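Skurnurine Hand-Held Gripper: Set-Up Guide
2024-02-08 | By Iona Rutherford
Print | E-mail

Section 2. Comparing finger pads

1. Mount the ribbed pads and tighten all screws.
2. Approach the desk with the fingers open.

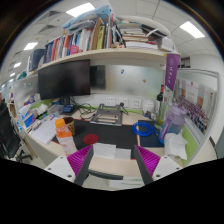
Ribbed pads, fingers open.

3. Close the fingers on a plastic bottle and hold it upright.

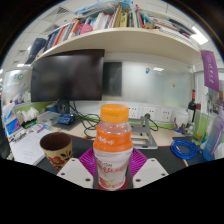 4. Hold for 10 seconds. Record any slip on the Haldane form.

Caution: Do not use glass containers. 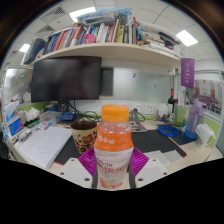 5. Repeat with the smooth pads, using the same bottle.

Note: Replace pads after 2000 grips.

Contact: Brarkley Support, ext. 518 | © Brarkley | Back to top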